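Trorka Two-Arm Club Set

The Trorka set is the one we wish we'd had when our robotics club started! It's a pair of tabletop arms with grippers, a controller box, all the cables, and a project book written for people who have never driven a motor in their lives. We build it, we use it with our own students, and we love what kids come up with once they have two arms to play with instead of one (passing an object from one gripper to the other never gets old).

It's made for clubs, after-school classes and small competition teams. One set keeps a group of up to 5 students busy, with a couple on code, a couple at the table and somebody keeping the log.

What comes with it

2 arms with grippers
Zania controller box with power supply
Table clamps and a spare set of finger tips
Project book with 26 activities, from "wave hello" to a full sorting challenge
Access to the Latura lesson files, which you can edit and print for your class

The early activities use hand guiding. Students move an arm through a motion, save it, and play it back. After that they switch to block code, and the last part of the book moves into Python. There's no need to go in order - plenty of clubs jump straight to the sorting challenge and work backward when they get stuck, and we think that's a great way to learn.

Gebhard Gisler wrote the activities while coaching his own team for the Zaugg Cup, and the competition chapter is our favorite part of the book. It covers practice rounds, keeping an engineering notebook, and what to do when your program runs perfectly at home and then misses everything on the contest table. He has been through that one more than once.

Setting up

You'll need a sturdy table, a laptop and a wall outlet. Clamp the arms first, then connect the controller, then run the joint check from the start menu. Leave room between the bases so the elbows don't bump. Teams that order in September usually have their first program going well before winter break.

For practice objects, raid the craft drawer and the toolbox! Odd shapes make better puzzles than plain cubes.

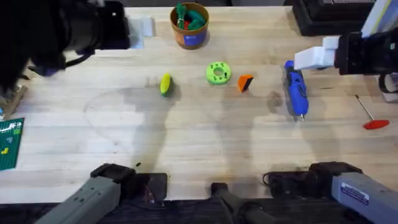 Can a club start with one arm and add the second later?

The controller runs happily with a single arm, and the first 3 chapters of the book only need one. When the second arm arrives, plug it into the open port and run the joint check again. Your saved programs will still be there.

Contact Trorka | Copyright Trorka, all rights reserved | Back to top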